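Does a Pale Table Make People Eat Less?
Nadège Arnaud, final project report, 27th May

The idea that the color of a table changes how much we eat is all over home design blogs. Halonen, the furniture store near campus, even has a sign about it. I wanted to know if there was anything behind it, and I started out doubtful.

I read the two write-ups people usually link to. The Mallen one asked diners to guess how full they felt, which is a weak way to measure eating. The Fisden one did weigh the leftovers, but everyone at the pale tables came at lunch and everyone at the dark tables came at dinner. Any difference could just be the time of day – the authors give that one line.

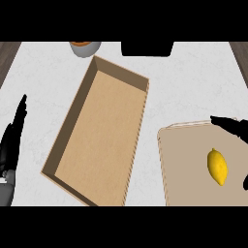
Figure 1. Computer-rendered table setting: white top with faint gray veining, gray round bowl.

My own test was small. In January I served soup in the Flirnthorpe dining hall at 2 tables, one covered in white paper and one in dark brown. Each person got a 446 gram serving and I weighed what came back. Tray returns were messy, and I threw out the numbers from one lunch after two bowls got mixed up.

The leftovers at the white table were slightly heavier on some days and slightly lighter on others. I don't see a pattern, and I would not trust one from a sample of 90 servings anyway. Friends sat together, slow eaters held up fast ones, and the white table was closer to the door.

What bothers me more is how sure the blogs sound. None of the ones I read said how the eating was measured, and most of them linked to each other. If I did this again I would swap the paper halfway through each lunch and ask someone else to do the weighing, so that I didn't know which table a bowl came from.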